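May, 4:40 p.m.
Notebook – events bench, Truncombe workshop

Benefit supper for the Skistino family shelter is now set at 142 places, up from 110 when we last worked it out. Round tables are out. Going with long tables down both sides of the hall and the raffle at the far end. Bovport has confirmed the loan of the stage lights but not the cable, so bring ours.

Pledge paddles: the first batch came out with rough handles. Sanded 70 of them this morning and numbered them in black. Paint needs a second coat on the low numbers. The sevens look like ones from the back of the room, so I put a bar across them.

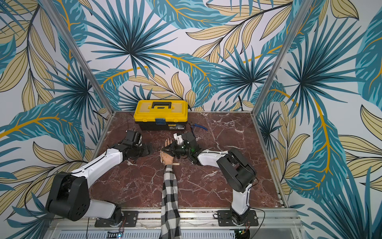 Centerpieces are still the weak spot. Wongsuwan offered potted ferns on loan, but they have to go back the same night and we have no van after ten. Paper leaves would do the job and cost next to nothing. The palm wallpaper has the right colors for it – teal and dark blue fronds, pale leaves with a black outline, thin yellow stems on white. Try cutting the leaves from heavy card and leave the outline thick so it reads under dim light. One test piece before we cut the lot.

Donation box: hinge fixed, lid still sticks. Slot is wide enough for a folded check but an envelope catches on the left side. File it down a little more.

Silent auction stands – 20 done, feet not glued. Leave them clamped overnight. Bid sheets go to the printer once the shelter sends its final wording for the bottom line.

Still to do: second coat on paddles, ask Bovport for a drop-off time, find the long extension cord.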